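Raymonde Landry keeps a notebook for every school year, and the one for this year is already full in March. She puts it on the desk between us before I have asked anything. "If I forget, the book remembers," she says.

She teaches the robotics class at the Skellmont school, and she also leads the student team which prepares for the Trekska competition in April. The team has eight members. Most of them had never written a program before last fall. The project they chose is called Sello, and its goal sounds very simple: the arm must prepare a breakfast without help from a person.

I asked her why breakfast, when other teams prefer to sort parts or to stack boxes.

"The students wanted something that their grandmothers would understand," she answers. "At first I was against it. Bread is difficult. Every slice is a little different, and a box is always the same box. But they had voted already, and I did not want to begin the year by cancelling a vote."

The first weeks were spent on the grip. According to the notebook, the students made 487 attempts to pick up one slice before the winter vacation, and they wrote down the result of each one. Landry shows me a page where the handwriting changes three times. If the fingers closed with too much force, the bread was crushed. If they closed too little, it turned in the grip and arrived at the toaster at a wrong angle.

"They learned patience with this," she says. "Also they learned to eat a lot of damaged bread."

One student, Tamsin Obi, is responsible for the part of the program that brings the slice from the plate to the toaster. She joined our conversation after her math lesson and stayed until the end. She speaks fast, and several times I had to ask her to repeat.

"Everybody thinks that the hard part is to take the bread," Obi tells me. "For me the hard part is the last small distance. The slot is narrow, and the slice has to be almost straight. If it is tilted, one corner touches the metal and then you push against the toaster. So we stop over the slots, we correct the angle, and only after this we go down." 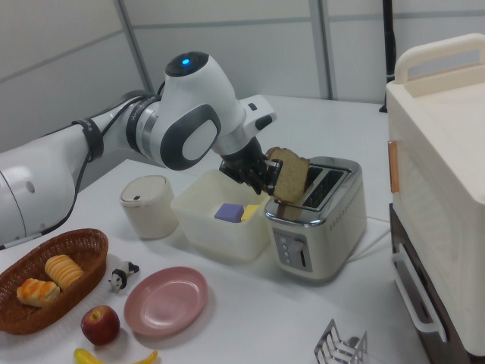
*Abou Zeid, school newsletter editor*

I wanted to know about the other food on the table, the apple, the banana and the pastry in the basket. Obi explains that the team does not want a program which works only on a clean table. The arm should find the bread also when there are other things near it, and the toy animal has the same purpose. The pink plate is where the toast must finish.

"We move the things between the tests," she says. "My teammates are very mean with this. They put the basket exactly where I don't want it."

The rules of the competition give each team 2 minutes for the complete task. In the last trial that Landry wrote in her notebook, the students counted 68 seconds only for picking up the slice and placing it in the toaster. She does not hide that this is too slow. The waiting time of the toaster is not counted, but the arm must still take out the toast and carry it to the plate.

"We can go faster, yes," Landry says. "But when we go faster we lose bread. Tamsin wants to go faster. I want to go to Trekska with a program that works nine times from ten."

"Eight times is also good," says Obi.

They have had this discussion before, it is easy to hear. Landry told me that she lets the students decide such questions, on one condition: they must show her the numbers first. In January a group wanted to change the order of all movements. They tested it for a week, the results were worse, and the group itself proposed to return to the old version.

I asked both of them what they would do if the arm drops the slice in front of the judges. Landry said that the rules allow one new start. Obi thought about it longer.

"I will be angry for one day," she said. "Then I will look at the log."

The team meets after classes in the technology room. Students from the lower grades may come and watch if they ask Ms. Landry before, and they are requested to bring their own snack.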